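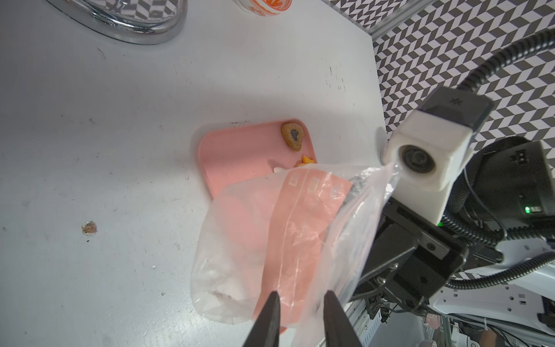 Topic: Snack bagging, bag keeps slipping
Posted by kondach_dan

Second month on the bagging task and the bags are the problem, as I was warned in July. Rigid items are fine. A thin zipper bag is another matter: it crumples, it is clear, and the wrist camera sees the pink tray straight through it. The only part with dependable contrast is the pinkish-red write-on strip, so I now detect the strip and offset the grasp from it. That gave 13 failed grasps in 200 tries. Fingers are printed, tapered, no pads. Would pads help or just hide a bad grasp point?

Reply from pellport7

Pads first. Bare tapered fingers on film will slide whatever the detector says. 1 mm silicone, glued, replace when it glazes.

Reply from rguerra

Disagree. 13 in 200 is a perception number until shown otherwise. Log where the fingers close relative to the strip, then decide. I would also worry about the background. High-contrast zigzag walls are hard on stereo matching.
– Rosimeire Guerra

Reply from kondach_dan

No stereo here, color only. The pattern stays. Logging is a fair point, will add it tonight.

Reply from pellport7

What does the other arm do while one is on the bag? Post the whole cell.

Reply from kondach_dan

Left arm has the bag side, right arm works over the pink board with the utensil. Both bases bolt to one aluminum rail.
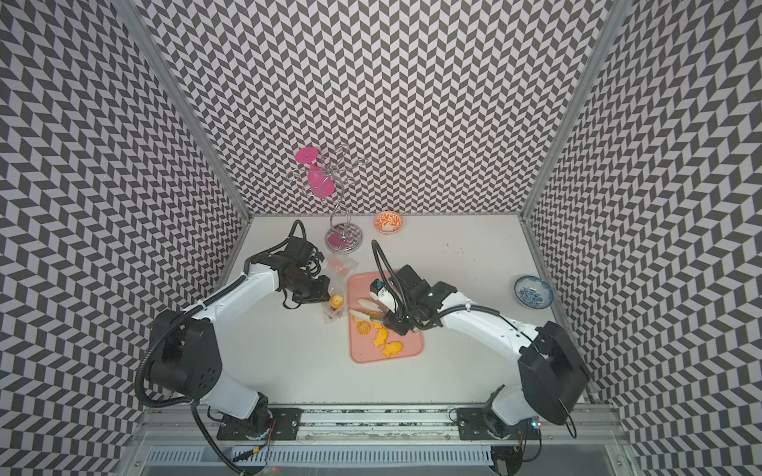

Topic: Both arms on one rail
Posted by lillutton

Splitting this off. With two arms on a common rail, a fast move on one shows up at the other gripper. Check that before buying silicone. I had to cap acceleration on mine.

Reply from rguerra

Cap it, or add a brace at each plate. I prefer the brace – a cap costs cycle time on every move.

Reply from kondach_dan

Will try the cap first, it's free. Another 200 grasps, same bags, no pads.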